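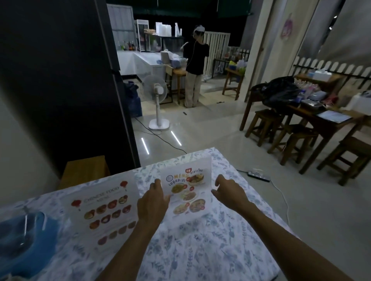

Page last changed: Tuesday, 4:40 pm

Menu cards again today, and I must say I'm getting rather fond of them! Mali wanted more examples with both hands coming at the standing card from its two sides (the left curled on the edge, the right still open and reaching), so we kept at that and left the flat Chinese one lying on the cloth. We saved 127 tries in all and I threw out seven where I'd started before the recording did, my own silly fault. Wajid thinks the Marwat set needs around 30 more before we train again. Ask him whether the leafy tablecloth should stay on for those, or if we swap it for a plain one.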